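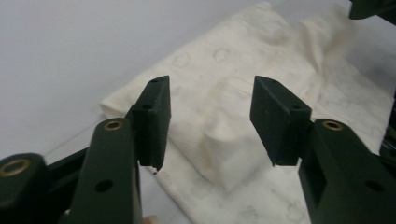
Page last changed: December 2018

Ticket 1817: three-way meetings showing up as three separate two-way meetings
Product: Truner (diplomatic meetings tracker)
Raised by: Consuelo Villalobos, Dekcombe foreign affairs desk
Handled by: Colette Masson
Status: Resolved, one item left open

Consuelo Villalobos wrote:
Hello all, and sorry in advance for the length of this. We use Truner every day to keep track of who is meeting whom, and it has been a great help to us, especially during the July round of ceasefire talks when I think we would have lost our minds without it. But something has gone a bit odd. When a summit has three leaders in the room, the tracker lists it as three meetings: A with B, B with C, and A with C. Our weekly note went out saying there had been 13 meetings between heads of government that week, and a very polite reader wrote in to say he could only find seven. He was right, bless him. We have put out a correction but I'd love to understand what is going on before I do the next one.

Colette Masson replied:
Hello Consuelo, thank you for such a clear report (and do thank your reader from us!). Could you tell me two things, please? First, are you looking at the calendar page or at the spreadsheet you download? Second, when you open one of the doubtful meetings, does the Format box say "Trilateral" or is it blank?

Consuelo Villalobos wrote:
The spreadsheet. On the calendar page it all looks perfectly fine, now you mention it, with one entry and three flags. Format says "Trilateral" for the older ones and is blank for everything from the autumn onwards. I went back through with Baptiste Delorme, who does our Middle East pages, and we think proposed meetings are worse than ones that took place. A president says in a speech that he would like a three-way meeting, it goes in as "Proposed", and the download gives us three rows with three different reference numbers.

Colette Masson replied:
That is really useful, and I can see the same thing with your settings. I have passed it to Gaëtan Joly, who looks after the download side. In the meantime, you can get a correct count by ticking "Group by event" before you press Download. The file comes out wider and not very pretty, I'm afraid, but there is one row for each meeting.

Consuelo Villalobos wrote:
Tried it, and I now get seven for that week. Hooray! The wide file is ugly, you're quite right, but I can live with it.

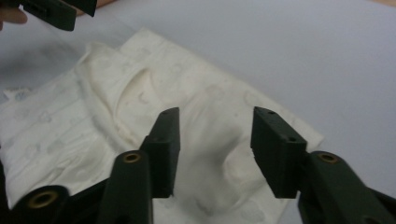
Cream-white cloth, creased, on a pale grey tabletop.

Gaëtan Joly added:
Hello both. I have had a proper look. The download takes its list from the Format box, and when the box is blank it falls back to pairing up everyone named in the entry. That was put in years ago for phone calls, where a blank nearly always meant two people. In the autumn we changed the entry form so that Format is no longer filled in for you, and so the blanks crept in.

I searched the whole tracker and found 1020 entries with a blank Format. Almost 400 of them name three or more leaders, and those are the ones that were being split. The rest are ordinary two-way meetings and were counted properly all along. Four-way talks were affected too, and they come out as six rows each, so please look at any four-way talks in your older notes.

What I have changed:
The download no longer pairs people up when Format is blank. It gives one row and lists everybody in it.
The entry form will not save until Format has been chosen.
Kristýna Bednárik is filling in the blank entries by hand, working back from the newest.

Consuelo Villalobos wrote:
Thank you so much, Gaëtan. I downloaded the same week again without the grouping tick and it says seven. One more question while I have you. What happens when two leaders meet and a third joins by telephone? We had one of those from Nidcombe and Baptiste and I argued over it for most of a lunch.

Gaëtan Joly added:
Ah, we argue over that one here as well. At present Truner treats it as two-way, with the caller under "Also took part", so it will not show up if you filter for Trilateral. The Bermúdez desk has asked for a separate "Mixed" format and I am rather in favour. I have left that part of the ticket open.

Colette Masson replied:
I'll mark the main problem as resolved, Consuelo, and you'll get a message when Kristýna has reached the July entries. Please download those again before you use them in your end-of-year piece.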